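Home Articles Archive About Contact

Search this site Enter keywords Go

Your simulator needs a rulebook too
Sun 15 September

I spent most of last week reading safety paperwork for a robot cell, and I came away grumpy about something the paperwork barely mentions. We have pages and pages on what a real arm may do near a real person. Speeds, fences, stop buttons, who holds the key. Then you get to the part where the motion was first tried out in simulation, and it's one line with a checkbox next to it. "Verified in simulation." Verified how? By whom, against what? Nothing.

I write procedures for a living, mostly for small shops that bought one arm and then another and now need somebody to put it all in a binder. My longest running client is Floswood, and they've been very patient with me while I turned their binder upside down over this. So some of what follows is their experience and the opinions are all mine.
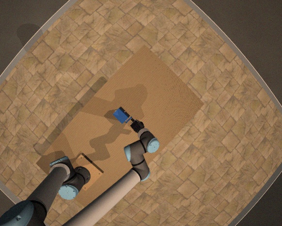
My first rule would be that every simulated run gets a written setup sheet, same as a real one. If you'd write down where the arm is bolted on the shop floor, write it down for the simulated cell. People skip this all the time, on the theory that the file already knows. Sure, the file knows, but the person signing off in February isn't going to open the file! Take a table set cornerwise in the view on a tiled floor, with the arm's mounting plate at one end and a little blue block held out over the top. I'd want all of that on the sheet in plain words: which way the table faces, where the plate sits on it, what the part is and how the gripper has hold of it. Two lines, maybe three. Then when somebody builds the real cell with the table square to the wall, there's a piece of paper that says hang on.

The second rule is the one I get pushback on. I think you should have to say what you left out. At Floswood we ran a pick and place job 900 times in simulation before the real arm moved at all, and everybody felt great about it. Then we sat down and listed what hadn't varied in those runs. The friction hadn't. The part's weight hadn't. The lighting had changed in 165 of them, and only because one person got curious on a slow afternoon. So we had a very big number that mostly said the same thing over and over, and it was sitting in the report as if the size of it were the point. I'm not against big numbers. I just want the next line to say what changed from run to run and what stayed put.

(I've heard the argument that this is obvious and any decent engineer would ask. Well, I've sat in the meetings, and they don't always ask. It's late in the day and the chart is green.)

Third, the grip. Most of the sheets I see have one box for it, "part secured, yes or no," and I'd throw that box out. Contact is where simulation and the real world disagree the most, in my experience anyway, and a yes from a physics engine can mean a few different things depending on the settings. Write down where the fingers are supposed to touch the part, how hard they squeeze, and how long they have to hold before you call it held. We settled on 10 seconds. I'd have liked longer and the line lead would have liked shorter, so there you go.
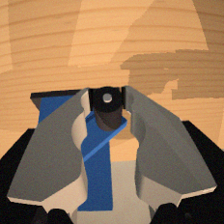 And please, take a close view of the grip as well as the wide one. A wide view is lovely for checking that the arm isn't about to swing through a post, but it tells you very little about what's going on at the fingertips. Madotik, who did the integration work on the second cell, used to send us only wide views, and we'd go back and forth by email asking for more. Now the close view is a line item. It costs them a few minutes and it's saved me a lot of typing.

What about the tools themselves? Eichhorn sells a checker that goes over your simulated job and flags things, and Gomuveo has one that does much the same with a nicer report. I've used both and I like both. But a checker only checks what it was built to check, and I've watched people treat a clean report as permission to skip the walk-through. My rule there is dull – the report gets stapled to the setup sheet and a person still signs the sheet. By hand, with a date.

I do know what the cost is. Our current form has 58 fields, which is too many, and I wrote it. People started copying the last one and changing the date, so that's on me. I'm cutting it down this fall, and the first things to go will be the fields I put in because some other form had them. The ones about what was left out are staying, even if I have to fight for them.

I'd also keep it somewhere other than the safety chapter. Put it with the setup work, next to the tool list and the mounting drawings, where the person building the job will run into it while there's still time to change something. At Floswood it's now the second tab in the binder, right after the phone numbers, and the old checkbox is gone from the sign-off page.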